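Lulon Tool Library: questions about the bins
Last updated 2024-11-10

Members borrow tools from us and then, in most cases, bring them back. Between those two events and the tool going back on its hook, there are the bins. We get more questions about the bins than about everything else we do put together, so they now have their own page.

What are the bins for?

Returned hand tools and small loose items. You bring it in, you tell the desk your membership number, it goes in a bin, and somebody checks it before it is lent out again. Anything with a plug goes to the desk. So does anything with a blade longer than your hand, and please carry it pointing at the floor.

Can I just leave my returns in the bin and go?

No. Until the desk has signed it in, the tool is still on your account, and you will get the reminder emails. We are told they are tiresome. They were written to be.

Why metal? They look as if they've been through a war.

We started with plastic tubs from the Arnitari closing-down sale. The first one split in February under a load of clamps, and the others went one by one until the last was retired to hold dust sheets. Sheet metal dents and scratches, and then carries on. The scuffs on the inside are years of spanners being put down with more feeling than necessary. They don't affect anything.
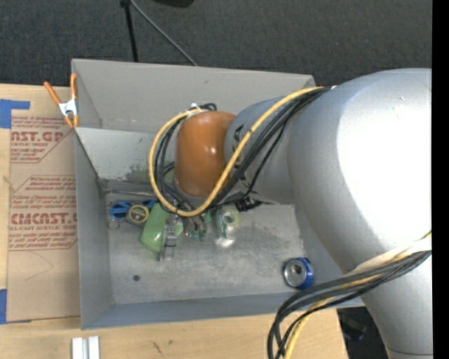

Scuffed inside, still in service. Blue handle at the far left.

Do the colours on the handles mean anything?

Not to us. Manufacturers have their own ideas, and we have given up trying to organise screwdrivers by colour after a trial that pleased one person. What matters is the tag number. If the tag has fallen off, say so at the desk and we will match the tool to your loan record while you wait.

How full can a bin get?

The limit is 11 kilos, because after that the bin has to be lifted by someone with a back. There is a set of scales under the table. If a bin looks full but weighs very little, it is full of paintbrushes, and those should have gone in the brush rack.

Does it have to be clean?

Yes. Dry mud knocked off, wet paint wiped away, and no plaster. "It was like that when I borrowed it" is a sentence we hear a great deal. The desk notes condition on the way out, so we can look it up together, and one of us will be a bit embarrassed.

I dropped something small into a bin by mistake. Can I get it back?

Usually. Ask before you start rummaging, as there are sharp things in there and some of them are underneath the other things. Wedding rings, car keys and one hearing aid battery have all been reunited with their owners. Anything unclaimed goes in the jar at the desk and stays there for 30 days, after which the coins go towards biscuits.

How long before a returned tool can be borrowed again?

Most are back on the wall by the next session. If the catalogue says "in bin", it is here, it exists, and it has not been checked. Asking us to "just have a quick look" for it does not make it checked, though we have been known to weaken if the queue is short.

Can I reserve something that's still in a bin?

You can, through the catalogue. The reservation starts once the tool has been passed fit. If it fails, you'll get an email and the offer of whatever is nearest. Last winter that meant a very large mallet for a member who had wanted a very small one, so do read the email before you set off.

What happens to broken tools?

They get a red tag and go to the Kuo bench, named after the make of the vice bolted to it. We mend what we can. There are 406 items in the catalogue at present and 23 of them are on that bench, including both of our good tape measures. If you broke something, tell us. There's no fine for ordinary wear, and we find out anyway.

Can I donate tools by putting them in a bin?

Please don't. An untagged tool in a bin looks exactly like one of ours that has lost its tag, and we then spend an evening searching for a loan that never took place. Hand it over at the desk and tell us it's a gift. We will take almost anything apart from half-used tubes of sealant.

Can I borrow a bin?

You would be surprised how often this comes up. No. There are other things in the catalogue for carrying rubble, and the wheelbarrow from Plomura allotments is on permanent loan to us and nearly always free.

My question isn't answered on this page.

Ask at the desk during any session. If it's about a missing tape measure, see the Kuo bench, above.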